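修订日期:2024年6月15日,星期六。适用于 Nandstead 家居的 Travside 系列床垫及配套床笠。

## 第四章 铺床、换洗与日常打理

前面三章把床架装好了,床垫也拆了包装,辛苦您了。这一章讲的是往后日子里最常碰到的那些事:怎么把床笠铺平,怎么洗,洗完怎么叠,顺带聊聊很多家庭都有的习惯,就是拿铺好的床当叠衣服的台子。内容有点长,您不必一口气读完,先看 4.1 和 4.2 就能睡上觉,其余的留到第一次换洗时再翻也不迟。

### 4.1 铺床之前

请先看一眼床垫是不是已经完全回弹。Travside 床垫是压缩卷装发货的,拆开以后要平放一阵子,四个角才会慢慢鼓起来。天气暖和的时候快一些,冬天就慢,我们在二月份试过几张,最慢的一张用了将近18个小时才算舒展。角没鼓起来就套床笠也能套上,只是过一两天床垫长“高”了,床笠会绷得很紧,您还得重来一遍。

铺床之前,建议做下面几件小事:

1. 摘掉手表、手链和带棱角的戒指。床笠面料细密,最怕勾丝,而勾丝多半发生在手伸到床垫底下的那一刻。
2. 用手掌把床垫表面拂一遍,看看有没有包装袋的碎屑。碎屑夹在床笠和床垫之间,躺上去会沙沙响,半夜里格外清楚。
3. 确认床垫侧面的织标朝向床尾。织标上有生产批号,以后需要联系我们时会用到,朝床尾放着最容易看见。
4. 如果您另外买了保护垫,请在这一步铺好,四角的松紧带分别套到床垫底下。

> **注意:** 请不要用剪刀或美工刀去挑床垫上残留的胶带。慢慢撕,撕不动的地方用吹风机低温吹一会儿再撕。我们收到过好几张被划破的床垫照片,看着实在心疼,而这类破损不在保修范围里。

先核对尺寸。床笠包装的侧面印着适用的床垫宽度和厚度,窄款对应136厘米宽的床垫,侧围能包住18厘米以内的厚度。加了保护垫以后厚度要一并算进去。拿不准的话,用软尺从床垫顶面量到底面,量的时候不要往下压。

### 4.2 套床笠

床笠的四个角看起来一模一样,第一次铺的人常常转了半天才发现横竖放反了,这太正常了,我们自己的同事也常干这种事。缝份内侧有一枚小布标,写着“床头”二字,找到它,后面的事就顺了。

1. 把床笠抖开,正面朝上,松松地搭在床垫上。布标所在的那条边对着床头。
2. 先套床头的一个角。一只手把床垫角轻轻抬起来,另一只手把床笠的角兜过去,一直拉到松紧带落进床垫底下。
3. 接着套床尾的对角。先套对角再套另外两个,布面受力比较匀,最后一个角也不至于怎么拽都差那么一点。
4. 套剩下的两个角。如果床头板靠得太近,手伸不进去,请先把床垫往床尾方向推一拳宽,套好了再推回来。
5. 绕着床走一圈,把侧围的松紧带往床垫底下掖一掖。
6. 回到床的中间,用手掌从中心往四边推,把布面推平。

推到这里,中间一般都很平整了,靠边的地方留一点细褶子是正常的,睡过一两晚会自己松开。您若是喜欢酒店里那种绷得像鼓面一样的效果,可以在推平之前用喷壶在布面上方喷一层薄薄的水雾,等它自己晾干。水要少,喷到摸上去微微发凉就够了。

> **提示:** 床垫较重,家里若有帮手,请2个人一起铺,一人一边,套角和推平都会轻松很多。一个人铺的时候,请用膝盖顶着床架借力,别弯着腰硬抬。

> **小心:** 带软包床头板的床,推床垫时请留神指节,床垫和床头板之间的缝隙比看上去要窄。

如果套好以后发现某一个角总是往上滑,请按顺序检查:床笠是否横竖放反;松紧带有没有打拧;保护垫的松紧带是不是和床笠的绞在了一起。三样都没问题,角还是滑,那多半是尺寸不合适,请翻到本章末尾看换货的办法。

### 4.3 把床当作叠衣台

我们在 Watham 的样板间里装了好几种叠衣板和折叠桌,结果来参观的客人说得最多的一句话是:“我家都是在床上叠的。”说的也是,床又大又软,衣服从阳台抱进来往上一放,高度也差不多合适。既然大家都这么用,我们就把这一节认认真真写进来了。

在床上叠衣服,先请留意几件事:

- 衣服要彻底晾干。摸上去凉凉的、带一点潮气的衣服,堆在床笠上不一会儿就会把湿气传下去,床垫里面的海绵干得很慢。
- 新买的深色衣服,头几次洗过以后请不要直接铺在浅色床笠上,垫一条旧浴巾比较稳妥。
- 拉链拉好,搭扣扣好。裤腰上的金属钩子尤其要翻到里面去。
- 被子和枕头先挪开,叠衣服要的是一块平的地方,边上堆得太满,叠着叠着就歪了。

叠一件短袖上衣,做法如下。有领子没领子都一样:

1. 衣服正面朝下,平铺在床中间,领口朝着远离自己的方向。用手掌从领口往下摆抹两遍,把洗衣机里滚出来的折痕抹开。
2. 有领子的,先把领子翻好压平。扣子至少扣上最上面的一粒,领子才立得住。
3. 把一侧的衣身往中间折,折线从肩膀的中点直直落到下摆。袖子顺势翻回来,让它贴着折线躺平。
4. 另一侧照做。到这里衣服应该是一个长条,两边大致平行。
5. 从下摆往上折,先折到衣身的三分之一处,再折一次到领口下面。
6. 翻过来,正面朝上,用手轻轻压一压。

床面毕竟是软的,折线没有在硬桌面上那么利落。我们的经验是折的时候一只手按住折线,另一只手去带布,按着的那只手别急着松。还有一个小窍门,拿一本开本合适的硬皮书放在衣服中间当芯子,绕着它折,折好再抽出来,一摞衣服的大小就齐整了。 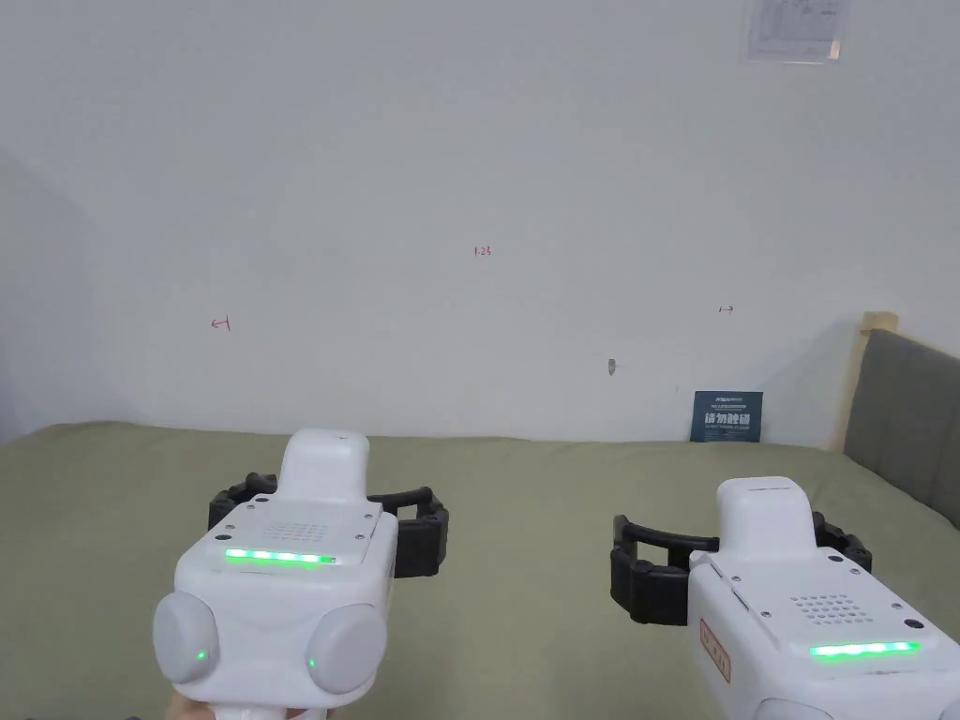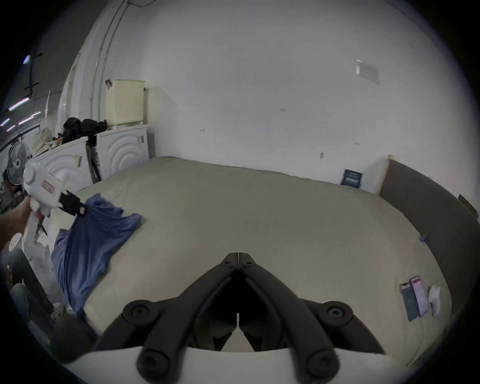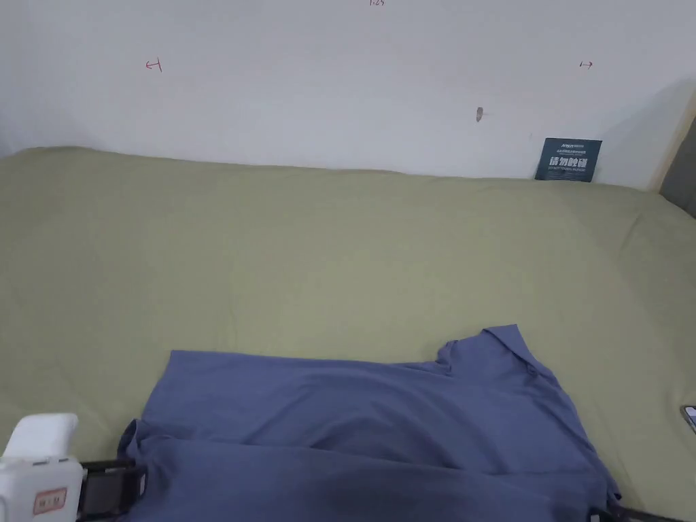
叠好的衣服请尽量当天收进柜子。我们知道这话有点唠叨,可是衣服在床尾堆上一夜,被人翻身踢散了,第二天又要从头叠起,这种事谁家都有过。如果当晚确实来不及收,请把它们整摞移到椅子上。

叠完以后,床笠上常会留下一些线头和绒毛。用粘毛滚筒的话,请选粘性弱的那种,顺着床的长边滚。粘性太强的滚筒会把面料表面的短纤维一起带起来,日子久了容易起球。手边没有滚筒,把手打湿拧一拧,在布面上抹过去,绒毛也能聚成一小团。

> **注意:** 请不要在床上直接熨衣服,挂烫机的喷头也请离床垫远一些。高温蒸汽会穿过床笠,让保护垫的防水层发硬起皱,这种损坏没有办法修复。

### 4.4 清洗床笠

床笠可以机洗,水温不要超过49℃。新床笠第一次请单独洗,浅绿、灰、米色这几种颜色虽然染得比较牢,头一遍水里仍然可能带一点浮色,和白衣服一起洗就可惜了。

1. 取下床笠时,从床尾的角开始,一个一个往外翻,别抓着中间硬扯。
2. 在窗边或者阳台上抖一抖,把头发和碎屑抖掉。
3. 翻到反面,把四个角捋顺。角里面最容易裹进袜子之类的小东西,伸手进去摸一摸。
4. 放进洗衣机,不要超过滚筒容量的三分之二。床笠吸水以后很沉,塞得太满转不开,松紧带那一圈也洗不干净。
5. 用中性洗衣液。按瓶身上写的用量再少放一点点,漂洗会更彻底。
6. 选“床品”或者“柔和”程序,脱水用中低转速。
7. 程序结束以后尽快取出来,趁湿抖平。闷在桶里越久,褶子越难去。

> **小心:** 请勿使用含氯漂白剂,也请勿干洗。松紧带遇到这两样东西会很快失去弹性,床笠就再也抓不住床垫了。

床笠在洗衣机里有个让人头疼的脾气,就是喜欢把别的东西兜在里面,拧成一个大包袱,外面洗干净了,里面还是干的。对付它的办法是在四个角上各夹一个软的洗衣夹,夹子选硅胶的,免得刮伤滚筒;或者洗到一半暂停,开门把它理一理。我们更推荐后一种,多花不了多少工夫。

碰上局部的污渍,请先处理再下水:

| 污渍 | 先做什么 | 不要做什么 |
| --- | --- | --- |
| 汗渍、泛黄 | 用温水调一点小苏打,敷在上面,过一会儿再洗 | 不要用热水烫 |
| 咖啡、茶 | 干布吸走水分,凉水从背面冲 | 不要来回搓 |
| 血渍 | 凉水浸泡,中途换水 | 不要用热水,一热就定住了 |
| 面霜、防晒霜 | 点一滴洗洁精,用指腹轻轻打圈 | 不要撒爽身粉以后就放着不管 |
| 圆珠笔 | 用棉签蘸酒精,由外往里点 | 不要整片涂抹 |

酒精请先在侧围不起眼的地方试一下,等它干了,确认不掉色再用。

### 4.5 晾晒与烘干

能晾就晾,这是我们最诚恳的一句建议。晾的时候把床笠对折,折线搭在晾衣杆上,四个角朝下垂着,水从角上滴走,干得最快。阳光很烈的中午请把反面朝外,深色款尤其要这样,正面直晒几个夏天下来,颜色会浅一层。

要用烘干机的话,请选低温档,烘到角上还有一点点潮的时候就拿出来,摊在晾衣架上让它自己干透。烘干球可以用,羊毛的比塑料的温和。香薰纸请少用,它会在纤维表面留下一层薄膜,摸着滑溜,吸汗却变差了。

晾干以后若想直接铺回床上,那就不用叠了,趁它还平整,照 4.2 的步骤套上去就好。家里只有一套床笠的朋友多半是这样过日子的,挑个早上洗,晚上正好铺。

### 4.6 把床笠叠成方块

叠床笠可能是全家叠衣任务里最招人烦的一项。四个角圆鼓鼓的,怎么叠都像一团馒头。请试试下面这个叠法,头一回可能不太顺手,多来几遍就好了。

1. 反面朝外,双手分别伸进短边的两个角里,像戴手套一样撑着。
2. 两只手合拢,把右手的角翻过来套在左手的角上。现在左手上叠着两个角。
3. 右手顺着布边往下捋,找到第三个角,提上来,也套到左手上。
4. 第四个角照做。四个角套在一起以后,拎着抖一抖,让布自然垂顺。
5. 平铺到床上,有松紧带的一侧朝上,把弯弯的边折进里面,整成一个长方形。
6. 顺着长的方向折成三折,再从一头往另一头对折,折到放得进柜子的大小。

在床上做第5步比在地上做舒服得多,布面大,胳膊也伸得开。要是松紧带那一边总是鼓着,请把它多往里折一掌宽,外面看着就平了。

叠好以后,我们习惯把整套床品塞进其中一只枕套里存放,换的时候一拎就是一套,不用翻箱倒柜地配对。柜子潮的地方放一包干燥剂,雨季里记得换。樟脑丸请用纸包一层,别直接碰到松紧带。

### 4.7 床垫本身的打理

床垫不用洗,也不能洗,透气和掉头就是它需要的全部照顾。每次换床笠的时候,请让床垫光着晾一会儿,开窗,拉开窗帘,您去吃顿早饭再回来铺正好。每隔一季把床垫的头尾调换一下,睡出来的凹陷会匀开。Travside 床垫只有一面是睡眠面,所以头尾可以换,上下请不要翻。

调头的步骤是这样的:

1. 把床上的东西全部拿走,床笠和保护垫也取下来。
2. 两人分站两侧,握住床垫侧面的提手。只在移动床垫时使用提手,请勿用它把床垫整个吊起来。
3. 以床垫中心为轴,贴着床架慢慢转过去。转到一半时床垫会探出床外,请提前把床头柜上的台灯和水杯收走。
4. 推正以后,用手按一按四角,看是否与床架齐平。

调过头以后,织标会跑到床头那一边,不用在意,下一次调头它就回来了。

除尘请用吸尘器的扁平刷头,吸力开到中档,重点是缝线和侧面。不小心洒了水,先用干毛巾压着吸,压到毛巾不再变湿,再拿电风扇对着吹。风扇请放在床边的地上,别直接搁在床垫上。吹干之前请不要铺床笠,急着用床的话,先到别处将就一晚吧。

> **注意:** 电热毯可以配合 Travside 床垫使用,但请铺平,不要折叠,也不要长时间开在高档。床垫怕热,受热的海绵会变软,躺上去会觉得陷得比平时深,凉下来以后会恢复。

### 4.8 常见的小麻烦

**床笠起球了。** 多半是和牛仔裤或者毛巾一起洗的缘故。用剃毛器轻轻过一遍就好,布要绷平,刀头别往下压。以后床品单独洗一桶。

**松紧带松了。** 先看看是不是某一段脱了线。脱线可以自己缝,沿着原来的针脚走就行。整圈都没了弹性的,可以买一副床单夹对付着用,或者联系我们更换。

**新床垫有气味。** 开窗通风,过几天会散。请不要往上面喷香水,两种味道混在一起更难受,这也是用户来信告诉我们的。

**床笠中间总有一道横折痕。** 那是出厂包装压出来的,洗过一次会淡很多。等不及的,把床笠取下来在熨衣板上低温熨一遍,熨完凉透再铺。

**躺下以后床笠沙沙响。** 先检查保护垫是不是铺反了,光滑的一面应该朝下。铺对了还是响,请把保护垫单独洗一次,防水层会软下来。

### 4.9 换货与配件

尺寸不合适的床笠,只要没有下过水,都可以换。请保留外包装和侧面的尺寸贴纸,连同床笠一起寄到 Goel 仓库的退换部,运费的付法写在包装盒里的那张绿色小卡片上。下过水但是有做工问题的,比如跑线、布标缝反、松紧带断开,请先拍几张清楚的照片发给我们,拍的时候把床垫织标上的批号也一起拍进去。

单独购买的配件有替换床笠、保护垫、床单夹和枕套,配件目录在第49页。目录里的颜色以实物为准,印出来的绿色总是比布料深一点,我们和印刷厂商量过几回,还没有调到完全满意。

需要更换床架螺丝或床板的,请回到第二章查零件编号;床头板的软包清洁放在第五章。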